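Workshop notebook - January, bench by the window

Started just after 9.40 am, kettle on first, radiator not yet doing much.

Where we left off: the first walnut ink batch was thin and went on the paper like weak tea. Handsome when it dried, mind you, but far too pale for the Pritchard labels, which need to be read from the other side of a counter. So the whole of this entry is the second go, with oak gall running alongside it, and I'm very pleased with how it has come out!

Walnut, batch 2

Husks from the Firker tree, picked up in autumn and left in the lidded bucket until they went black and soft. I weighed out 600 g of the mush and covered it with rainwater in the old enamel pot (the chipped one, never to go back in a kitchen). Brought it up slowly and held it just under a simmer. It smells like wet leaves and pipe tobacco, and I could happily sit over it all day.

By lunchtime the liquid had gone a proper conker brown. Strained it through the coarse sieve, then through an old pillowcase, squeezing hard. Gloves for this. I did the last squeeze without them and now have two brown thumbs which will be with me until spring.

Back in the pot to reduce. Last time I lost patience at this stage and that's why it was thin. This time I let it go down to a third and dabbed a bit on scrap every so often. The change comes late and then all at once: for ages each dab looks the same as the one before, then you get a line that sits up dark and warm and has a bit of shine to it. Took it off the heat there. Gum arabic stirred in while warm, a clove in the bottle against mould.

Oak gall

Galls from the hedge behind Burkedard, crushed in a cloth with the mallet. They are much harder than they look and one of them shot under the plan chest, where it can stay. Soaked overnight, strained, iron added this morning. It goes from dull straw to purple-black in front of you, which I never get tired of. On the page it starts grey and darkens as the air gets to it. The line I ruled at 11 am was twice as dark by mid-afternoon, and I kept going back to look.

Too sharp, though. It bites into the thin paper and I can feel the pen dragging. Crushed eggshell in the bottle next time to take the edge off, or less iron to begin with. I'd rather try less iron.

Paper

Tried 3 sorts. The Zarel cartridge is lovely with the walnut, crisp edges and no spread at all, and it takes a wash over the top without lifting. The brown wrapping is hopeless with both, it just drinks. The handmade offcuts are in between: they feather slightly along the fibres, which would annoy me on a label but looks beautiful in a big loose capital. I did a whole sheet of capital R for no good reason.

Swatch 181 in the book is the one to match from now on. That is walnut batch 2 on Zarel cartridge, one coat, broad nib. If anyone makes a new batch while I'm away, hold it up next to that swatch by the window in daylight. The strip light makes everything look green and you will over-reduce it.

Lettering

Had a go at a looser joined-up hand for the label fronts. My usual italic looks stiff in brown, a bit like a school certificate. A rounder script with long joins suits the colour much better, and it hides the place where the nib runs dry and gets dipped again. The trouble is my capitals, which still belong to the italic and stand about looking formal. Must draw a fresh set. The L is nearly there already, the S is dreadful.

I've also started noticing script lettering everywhere, on cloth and tins and shop doors, and looking at where other people put the weight. Pale letters on a tan ground are softer than dark on cream, and I'd like to try that with a white gouache over a walnut wash.
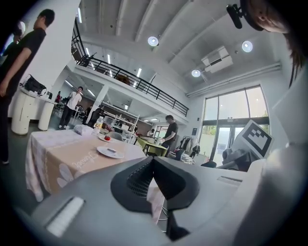
Pens and nibs

The broad steel nib is still the best for walnut. The reed pens were a delight for half an hour and then went woolly at the tip. I recut them and got another good spell out of each, so it may just be that they want recutting far more often than I'm used to. Turkey quill not tried yet - it's curing in the warm sand tin and I keep forgetting to check it.

Clean every nib straight after gall ink. I left one on the rest while I answered the door and there was rust at the slit by the time I got back to it. Water, wipe, water again, then a dry rag. Walnut is far more forgiving and you can leave it until you've finished your tea.

To do

- Fresh capitals for the round script, the S before anything else
- Gall batch with less iron, same galls, same soak
- White gouache over walnut wash on Zarel cartridge
- Strain the walnut once more through something finer, there is grit at the bottom of the bottle
- Put two swatches of each ink on the windowsill, half covered with card, and leave them until the clocks change to see what fades
- Ring Pritchard about label size before cutting any more paper
- More rainwater, the butt is nearly down to the tap

4.15 pm. Last dab of gall ink is now properly black. Pot soaking in the sink, please leave it.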